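Project Report: Keeping Two Grippers in Step
Jorus group, second-semester software project

When we picked this topic in October, we thought the hard part would be the learning. Most of our evenings ended up going into clocks. Our tool, which we named Amberg after a long argument over pizza, takes the recordings from a pair of hand-held grippers and the head camera, lines them up in time, and cuts them into short pieces that a planner can learn from. Each gripper keeps its own time, and so does the camera, so the first version simply trusted the time stamps as they came in.

That was a mistake, and a slow one to find. We recorded 124 takes with small parts and an organizer box on a white board, and on playback the left gripper seemed to close a moment before the fingers in the video did.
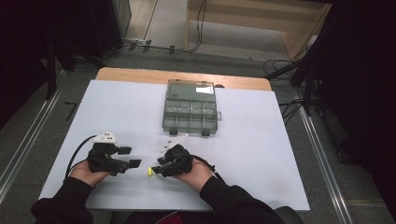 We tried shifting everything by a fixed amount, which helped at the start of a take and made the end worse (the clocks drift, as our lab notes had warned us and as we cheerfully forgot). The version we kept asks the person to open and close both grippers at the start and again at the end. Amberg looks for those two moments in all the streams and stretches the time in between to fit. With that change, 36 takes we had set aside became usable again, and we were very happy that night!

Cutting the takes was more fun. We mark a new piece whenever a jaw changes direction and then stays still for 300 milliseconds. A shorter wait gave us lots of tiny scraps, and a longer one glued the reaching and the placing together.

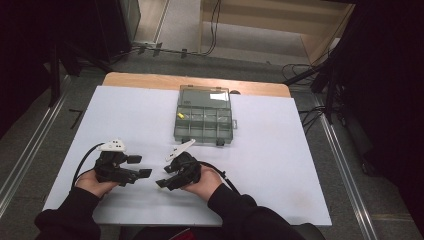

Echeverría wrote under our draft that the still period ought to depend on the speed of the hand, because a careful person pauses in the middle of a reach and the tool will cut right there. We agree, and it is first on our list, along with a proper undo button in the viewer.

Comments (3)

Berotham
Does the stretching still work if someone forgets the closing at the end?

Jorus group
No, it falls back to the fixed shift and puts a warning in the log.

Berotham
Thanks, I'll try it on our old takes.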